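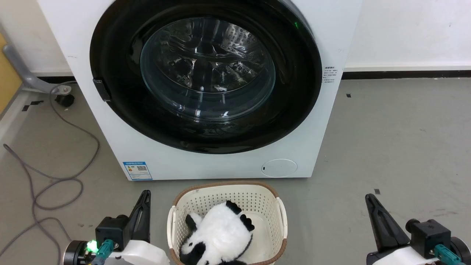

Laundry room inspection, Building 2, Forkville
Date of visit: Tue 28 August
Inspector: Rory Lennox
Received by: Benedito Guerra, Brutunier Property Services
Form in use: wet rooms and laundry, residential, short version

Results are marked OK, ACTION or N/A. Comments follow the item they refer to. An item marked ACTION stays open until it is signed off at a return visit.

1. Electrical

1.1 Each washer on its own grounded outlet, no extension cords or power strips. OK

1.2 GFCI protection tested with the test button and reset. ACTION
Comment: The outlet beside the utility sink trips but needs several presses to reset. Replace the outlet. Leave the sink outlet switched off at the panel until this is done.

1.3 Panel directory matches the circuits. ACTION
Comment: Breaker labeled "dryer" feeds the corridor lights. Correct the directory in ink. The same fault was written up in January and the entry was signed off without a retest.

1.4 Cords free of cuts, flattening and heat marks. OK

2. Water supply

2.1 Shutoff valves reachable without moving a machine. OK

2.2 Supply hoses braided, no bulges, no rust at the fittings. ACTION
Comment: Cold hose at the end position has rust on the crimp. Change both hoses at that position as a pair. Hand tighten, then a quarter turn with pliers.

2.3 Valves turn fully closed by hand. OK
Comment: Stiff at the first position. Work open and closed at each monthly check.

3. Drainage

3.1 Standpipe secured to the wall, drain hose tied and not pushed down past the trap. OK

3.2 Floor drain clear, grate seated. ACTION
Comment: Lint mat under the grate. Water poured from a bucket drained slowly. Clean now and add to the weekly list. The grate has lost one screw.

3.3 Drain pan or sloped floor under each machine. OK

4. Machines

4.1 Front-load doors latch and stay locked while the drum turns. OK

4.2 Door gasket wiped, no coins or pins in the fold. OK
Comment: Leave doors open a hand's width between loads where small children have no access to the room.

4.3 Machine level, no rocking when pushed at opposite corners. ACTION
Comment: Front left foot at the second position is off the floor. Adjust the foot and tighten the locknut. Do not shim with cardboard.

4.4 Service log up to date. OK
Comment: Last entry by Vokach. Cycle counter entered as 783, previous entry 378.

5. Dryer and vent

5.1 Rigid or semi-rigid metal duct, no plastic or foil. OK

5.2 Lint screen intact and cleaned after each load. OK

5.3 Outside flap opens under airflow and closes fully. ACTION
Comment: Flap painted shut along one side during the facade work. Free it and check the duct for lint before the dryer goes back in service. Dryer tagged out at the time of the visit.

6. Room

6.1 Exit path clear, door opens fully. OK

6.2 Detergent and bleach stored in closed containers, apart from acids and descalers. OK
Comment: Descaler moved to the Ljungberg cabinet in the corridor during the visit.

6.3 Fire extinguisher mounted, gauge in the green, tag current. OK

6.4 Gas appliances. N/A

Deadlines: items 1.2 and 5.3 within 2 days, all other actions within 3 weeks. Send photos of the finished work for 2.2 and 4.3. Items 1.3 and 5.3 will be checked in person.

Copy left with B. Guerra.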